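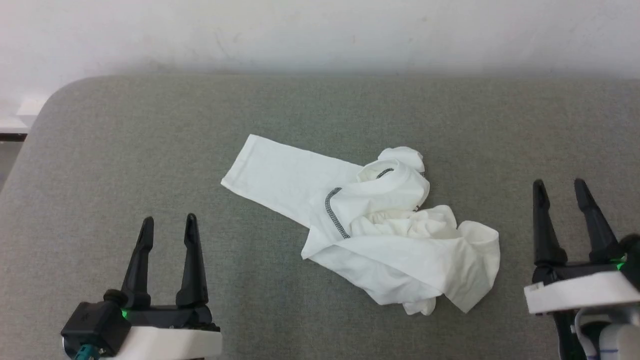 Media and Public Life > Part 2 > Chapter 3

Chapter 3. When a Speaker Is Withdrawn

Reading time: 3 minutes

In February the public library of Tandgate invited the columnist Fergus Forsyth to open its reading week. Nine days later the invitation was taken back. A petition with 2,390 names had asked for this, and it quoted two columns he wrote on school discipline. Forsyth called the decision censorship. The library called it a change of program.

Both words are strong, and in this chapter we will try to use them with care. A library that changes its guest does not forbid him to speak — he gave the same talk in Daditden the next month, to a full hall. On the other hand, it is too easy to say that nothing was lost. People in Tandgate who wished to hear him, or to argue with him, did not have this chance in their own town.

Selamawit Mamo, who edited the local paper Clenari at that time, printed letters from the two sides on the same page. Several readers complained about this also. Her short reply is given in full in section 3.2, and the student should read it before the discussion there.

We begin with the older question of who may give a platform and who may refuse it. Then we look at what a petition can fairly ask from a public body, and whether a private one, such as the Lam bookshop, stands under the same duty. The terms "boycott," "protest" and "ban" are often mixed in the press. In section 3.1 they are kept apart.

Contact | Copyright | Back to top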